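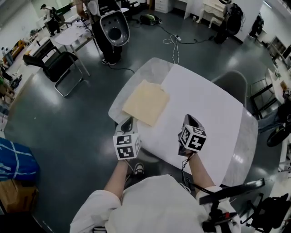
Hand-held gripper pair at the table, marker cube on each unit.

Ticket 981 - Right gripper loses pose during two-handed tasks
Posted in October by Jeanie Purves, Driveser Support
Status: pending customer

Reported by Canan Çetinkaya, Pistmont. Kit on trial, firmware 5. Right-hand pose drops out when the wrist rolls inward. Left hand tracks normally. Jaw width is logged correctly on both sides.

09:40 - Requested the session log and a still of the working position. Both received.

10:15 - Log shows 161 dropped poses on the right and none on the left. Drops come in bursts. Jaw data continues through every burst, so the fault is not in the cable or the connector.

11:05 - Customer swapped the marker cubes left to right and updated the ID map. Fault stayed on the right. Cubes ruled out.

13:30 - Calibration file for the right unit carries the offset from an older cube mount. Sent the current file. Customer to load it, restart the recorder and repeat the paper folding task at the same table.

14:50 - Repeat run: 5 dropped poses on the right. Better, still outside what we accept for a trial kit. Exposure is on auto. Asked customer to fix it and run once more before changing anything else.

15:10 - Alžběta Murín (hardware) will ship a replacement right mount from Dunbar if the fixed exposure run still shows drops. Trial period extended until the ticket is closed.

Related tickets
598 - Recorder does not start after ID map change
Jaw width reads zero after restart
Loading a calibration file by hand

This site uses cookies to keep you signed in. Accept | Settings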